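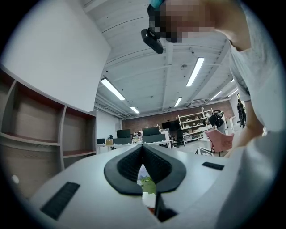
Archivado en: Herramientas / Captura de datos

Pinza de mano Stidari para grabar demostraciones: opinión tras 27 sesiones

Voy rápido que tengo otra tanda esperando. La pedimos para juntar ejemplos de coger y soltar cosas pequeñas, con los que luego entrenamos la política. Antes teleoperábamos el brazo y era un suplicio – media mañana para cuatro agarres decentes.

Lo bueno. Se aprende enseguida. Kumudini Debnath la cogió sin leer el manual y al rato ya grababa episodios que pasaban el filtro. Las mordazas negras, con la cara interior estriada, sujetan bien envases de cartón y tapones. Con el ojo de pez entra casi toda la sala, techo incluido, y eso al modelo le ayuda a situarse.

Lo malo. Pesa. A partir de la segunda hora la muñeca protesta y se nota en los datos, trayectorias temblonas. El gatillo va duro. Y el programa de volcado, Heltska, se cuelga si le metes más de 54 episodios de golpe, asi que toca ir por lotes.

Consejo: cambiad de sitio y de objeto a menudo. Nosotros hicimos casi 1000 episodios y los primeros no valían, todos con el mismo movimiento y la misma velocidad. Repetir es tirar horas. Ah, y revisad el video el mismo dia, no a final de semana.

¿La compraría otra vez? Sí, 2 unidades mejor que una. Nota: notable, con el peso pendiente.

Comentarios

Nermin Akyol: ¿Las mordazas se cambian fácil? Las mías de Platen se despegan.

Homa Parsa: Lo del gatillo, totalmente. Un poco de grasa seca y mejora.

Hatice Dağdelen: A mí Heltska se me cuelga con menos, ojalá lo arreglen.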